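Gripper notebook, Wednesday, after supper

Back on the chopstick job. The goal hasn't moved: pick up one utensil from the table, put it in the pink caddy, repeat until the table is clear, with no coaching and no bad language. The second of these has been the harder requirement.

Where the arm project stands: the Gratthorpe base is bolted down in the workshop and waiting on a replacement shoulder bearing. Daltden say 12 days. They said that last time too. In the meantime I'm doing everything by hand with the hand-held gripper, to get demos in the can and learn which grasps are worth teaching before there's an expensive arm available to teach them badly.

Setup tonight: chopsticks in a loose row in front of the caddy, with two spoons mixed in. All of it points more or less at the back of the table. I left them crooked on purpose. My first layout was so tidy that the policy would have learned to be a drawer. 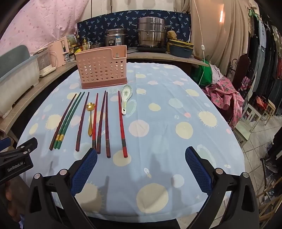

Start of a run, jaws open, caddy still empty.

Notes while I remember them.

Chopsticks lying on their own are easy. Come straight down, close, lift, tilt up over the caddy. Grab nearer the thick end or the thing swings like a compass needle on the way over.

Pairs are miserable. The two green ones lie so close together that closing on one means closing on both. Tried nudging with the left jaw first to open a gap. Works, but it's slow, and I do it differently each time, so the demos will disagree with each other. Need to pick one nudge and stick to it. Voting for left jaw, short push, back off, regrasp.

The gold spoon goes by the handle, no drama. The white soup spoon is another matter. Ceramic on mesh pads slides if I squeeze at the edge of the handle, and it turns in the jaws as soon as it's lifted. Dropped it 3 times from low down. Spoon fine, pride chipped.

Tablecloth: yellow suns, circles, a rocket. I considered swapping it for plain gray and decided against it. If the Trakmont tracker can't tell a chopstick from a cartoon sun I'd like to hear about it now.

Tally: 221 clips on the drive, nearly all usable by my own generous standards. Threw out 2 where my sleeve got between the camera and the caddy.

To do
- redo the pairs with the agreed nudge
- thin rubber strip on one pad, try soup spoon again
- rename the folder "final_new_real"
- ask Goodwin about the bearing, in case they stock it
- move the caddy a hand's width left for the next batch, it has been in the same spot all evening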